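Destmont Guidelines

From Plutamitz, the robotics reference

The Destmont Guidelines are a voluntary set of good-practice rules for testing household robot manipulators, chiefly arms that pick up, sort and put away kitchen items. They are named after the town where the first drafting meeting was held in January 2019. The guidelines have no legal force, are not recognized by any national standards body, and contain no penalties. Supporters describe them as a shared floor for honest reporting. Critics have questioned how much of a floor they provide, given that the bodies claiming to follow them also decide whether they have done so.

Background

Before the guidelines, most makers of home manipulators reported a single success rate with little account of how it was reached. A "successful grasp" could mean that an object was carried to a bin, that it left the table, or that the fingers closed on it. Figures from different makers were printed side by side in sales material all the same. The Destmont meeting was called by Kerekes, a maker of arm controllers, and Cundano, a testing firm that earned most of its income from the makers it tested. Both paid for the drafting. The first text listed 47 rules, later cut to 30 after complaints from smaller makers about cost. The deleted rules included the only one calling for an outside witness at trials.

Contents

The guidelines are divided into four parts: objects, surfaces, trials and reporting. The part on objects asks testers to publish a full list of the items used, with dimensions. The part on surfaces asks for at least one patterned surface among those tested. The part on trials sets a minimum of 10 attempts per object, a number that has been called too small to tell a good arm from a lucky one. The reporting part asks that failed attempts be published along with successful ones, but allows a tester to leave out attempts "spoiled by setup error." The term is not defined.

Tests in simulation

Simulated trials are allowed under the guidelines and may make up any share of the total, provided they are labeled as such. This is the most disputed part of the text.

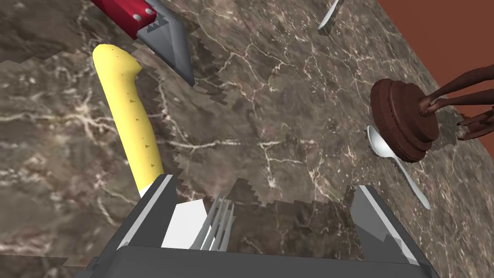 Cutlery is the group of objects on which simulated and physical results are most often said to part ways. It is thin, shiny and hard to lift from a flat surface, and small errors in modeled contact can decide whether a grasp holds. Kerekes has defended its simulated kitchen on the grounds that it is crowded and visually difficult, and in this it has a point: a fork between the fingers, knives and a spoon lying loose nearby, and a heavily veined marble counter under all of them make a harder setting than the bare gray table once common in the field. A busy surface tests the vision system, however, and says little about whether a metal handle will slip. The jagged, stair-stepped shadow borders on the marble are also unlike anything a camera meets in a home, and the guidelines set no minimum quality for rendering. A system tuned on such shadows may have learned something of no use outside them.

Rule 22 asks that simulated results be "supported by" physical trials. It does not say how many, or whether they must involve the same objects. In one compliance statement, 500 simulated attempts with cutlery were supported by physical attempts with plastic cups.

Sharp objects

Knives are treated in a single rule, which asks that the arm "approach sharp items with due care." An early draft had required testers to record whether the blade or the handle was gripped, and whether the blade was hidden from the camera at the moment of contact. Both requirements were dropped. The published reason was that they would have placed a burden on testers working in simulation, where no one can be cut. Opponents answered that the resulting figures were being used to sell arms to people who can.

Adoption and criticism

Makers may call a product "Destmont aligned" after filling in a form. No application is known to have been refused. Ismail Younis, who worked on the reporting part, has argued that a weak rule widely followed does more good than a strict one ignored, and that failure counts are now at least printed somewhere. Yasmine Tazi, a safety engineer and the best-known critic of the text, has replied that there is no evidence for the first claim and that the second depends on what is left out as setup error. Her own proposal, which would require outside trials with objects unknown to the maker, has found no sponsor.

A revised edition was announced for 2021 and did not appear. The working group's page still lists it as forthcoming.

See also: Benchmark (robotics); Grasp planning; Self-certification; Simulation-to-reality gap

Last edited Oct 14, 2022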